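Piteo Two-Arm Demonstration Unit – Hire and Open Day Bookings

Home / Equipment / Robots / Piteo

Availability: by booking, metro and regional
Hire period: half day, full day or by the week
Supplied with: operator, table, props box, power leads

If you came along to our open day in October, you'll already have met the Piteo, and thank you for being so patient in the queue! If you didn't, then please pull up a chair, as we're rather fond of this one and we do tend to go on about it.

The Piteo is an upper-body robot with two arms and two multi-fingered hands, and we keep it for schools, libraries, careers expos, trade evenings and anybody else who would like people to stand near a working robot and ask it (well, us) a lot of questions. It works at an ordinary table. It doesn't wander off, it doesn't dance, and it won't tell your guests a joke. What it does is pick things up and put them down again, with a good deal of concentration, and we have watched grown engineers and five-year-olds go equally quiet in front of it.

About the unit

The arms come forward over the table much as yours would if you sat down to a meal. Each wrist carries its own small camera, so the robot can look closely at whatever it is reaching for, and your audience can watch that view on a screen if you have one handy. Bring an HDMI lead if your screen is fussy – ours is long, but venues have a way of being longer.

Arms: 2, each with a multi-fingered hand
Wrist cameras: one per arm
Crew: one operator, with a second person for school visits
Set-up time: allow a good hour before doors open
Floor: level, carpet or hard, no ramps under the base
Power: standard wall outlet, within 3 metres of the table please
Capacity at our last open day: nearly 1000 visitors across the day

What a session looks like

Ebony Rutherford runs most of our public sessions and has settled on a pattern that suits a crowd coming and going. She starts with a short hello and a look at the hands with the motors off, which is the time to ask about fingers, joints and how much the thing weighs. Then the operator powers up, everyone steps back behind the tape, and the robot gets on with a few tabletop tasks. Questions are welcome the whole way through. A full session goes for 40 minutes or so, and we can do a shorter version for little ones.

For smaller groups we also offer a behind-the-bench visit at our Dunbar workshop, where you can see the Plotach software that we use to plan the movements and have a proper natter with Warrick Maihi about why hands are so hard. Warrick has been known to let a tour run well past afternoon tea, so don't park on a meter.

Choosing your tasks

You're welcome to pick from the list when you book. We'll bring everything in the props box, though if you've got an object of your own that you'd love to see it try, drop us a line a week ahead and we'll have a go with something similar in the workshop first.

1. Stacking cups. A gentle opener, and a good one to have going while people find a spot.

2. Sorting pegs by colour. Slower than you'd expect and very popular with the under-tens, who like to call out the answers.

3. Chips on a plate. The favourite by a long way. Chip packets are light and crinkly and never sit quite the same way twice, so both hands come in towards the plate from either side and the whole room leans forward with them. Any flavour will do, and we're always happy to take the leftovers off your hands.
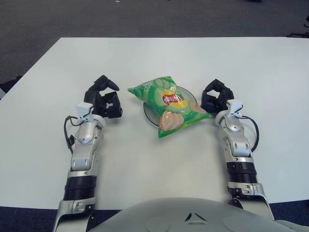 4. Folding a tea towel. Best saved for a patient crowd. Some days it's lovely and neat, other days it looks like our own linen cupboard.

Bookings and delivery

We deliver from Dunbar and can usually manage Irnine and the towns nearby on the same day. Further out, we'll need to come up the evening before, and there's a travel charge that we'll quote when we know the distance. Please have someone on site who can open the loading door and show us where the lift is.

Visitors stay behind the tape while the arms are powered, and we ask for a clear space of 2 metres in front of the table. Photos and filming are fine.

To check a date, send through your venue, expected numbers and the tasks you fancy, and Ebony will get back to you. Mornings book out first, particularly during school term.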